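Forum Déco & Travaux > Murs et revêtements > Papier peint orange à grosses fleurs : on garde ou on arrache ?

kullness_13
Bonjour à tous, je cherche des avis avant d'attaquer la chambre du fond. J'hésite à poser un motif à grands lys sur fond orange rouge, sur trois murs. Pièce plein nord, 16 m2, sol en bois clair. Mon conjoint dit que ça va nous manger la tête. Je mets les photos.
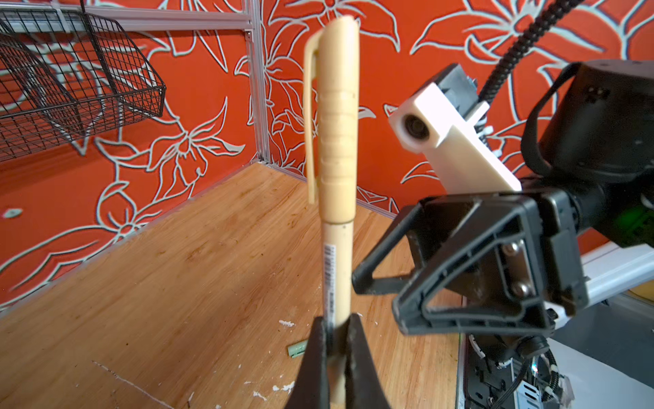
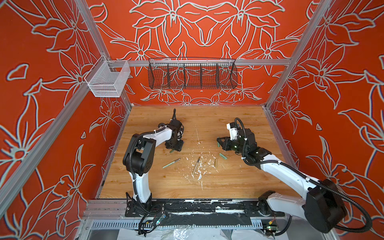
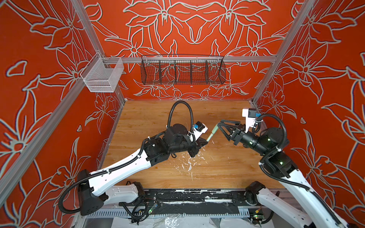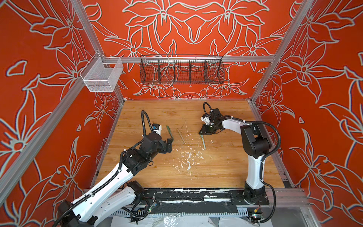

Motif lys gris pâle sur orange rouge : photos 2, 3 et 4. La 1, c'est le feutre crème.

Faralholm
Trois murs c'est trop. Un seul, derriere le lit, et les autres en blanc cassé. Déja fait chez ma mère, on a tout repeint au bout de 4 mois.

D. Sibiya
Pas d'accord. Un mur tout seul ça fait showroom. Soit on y va, soit on y va pas. Plein nord en plus, lumière grise toute la journée, l'orange est fait pour ça. Par contre plafond clair obligatoire.

kullness_13
Plafond blanc mat, déjà fait. Et les raccords ? Les fleurs sont énormes, j'ai peur de la perte.

Faralholm
La perte, oui. Grand motif = grand raccord, regarde la hauteur de répétition sur l'étiquette. Compte un rouleau de plus, et tous du même bain. Vérifie les numéros AVANT d'ouvrir, après le magasin ne reprend plus.

gunnlaugur_th
Bonjour, je pose depuis longtemps, deux remarques. Pour avoir une symétrie sur le mur du fond, il faut partir du milieu : trait au fil à plomb, premier lé centré dessus, puis on va vers les angles. Partir de la porte comme tout le monde = motif bancal. Et dans les angles on ne plie jamais un lé entier, on coupe à 1 ou 2 cm après l'angle et on repart d'aplomb.
Gunnlaugur Þórarinsdóttir

Dovano
Ou alors intissé, colle au mur, et fini les histoires. Le papier classique en 2 h de détrempe, merci bien.

gunnlaugur_th
L'intissé ne change rien au centrage. Mais oui, plus facile à repositionner.

D. Sibiya
+1 pour l'intissé. J'ai eu le mien chez Dlamini, 573 euros le lot avec la colle, un peu cher mais rien à redire sur la tenue.

Faralholm
573 euros pour du papier que tu ne supporteras plus dans deux ans... avec ça j'achète de la peinture pour toute la maison.

D. Sibiya
Le mien a six ans. Toujours là.
Dumisani

kullness_13
Bon – question bête, la sous-couche ? Les murs sont verts foncé en ce moment.

Dovano
Pas bête. Sous-couche blanche, sinon le vert ressort dans les parties claires du dessin. Une couche, 24 h de séchage, ponçage leger.

kullness_13
Ok, je prends un échantillon et je le scotche au mur une semaine. Si vendredi on le supporte encore je commande. Merci !

Faralholm
Scotche-le en face du lit. Et regarde-le le soir, lampe allumée, l'orange vire pas mal avec les ampoules chaudes.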